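Wakberg Canteen, Kitchen and Serving Area
Periodic inspection checklist, form 801
Inspected in September, before the lunch service

Walk-in cooler: door seal intact, thermometer present. OK.
Dry storage: lowest shelf too close to the floor on the left side. Raise it before next inspection.
Hand sinks: soap and towels stocked at both. OK.
Dishwasher (Stüber): rinse temperature log has 4 blank entries. Fill in at the end of each cycle, initials required.
Fire extinguisher: tag current, pin in place. OK.
Floor drains: grate at the fryer station loose. Screw missing.

Tables and condiments: bottles to be wiped at the neck and cap after each service. Opening date to be marked on the base. Plates and strainers are not to be stored on dining tables overnight.

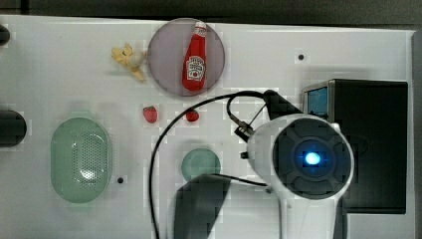 Marlene Oltmanns objects to the date on the base, which rubs off within a week on the squeeze bottles; she wants it on a strip of tape at the shoulder and would like the form reworded. Accepted for the next version. Until then either position passes.

Sanitizer (Gromis): test strips in date. Bucket at the prep counter measured too weak, remixed and retested. OK on second reading.
Waste: lids closed, outside bins 2 m from the door. Minimum distance on the site plan is greater. Move.
Lighting over the serving line: one cover cracked. Fastia notified, part on order.

Open items: shelf, drain grate, bins, light cover.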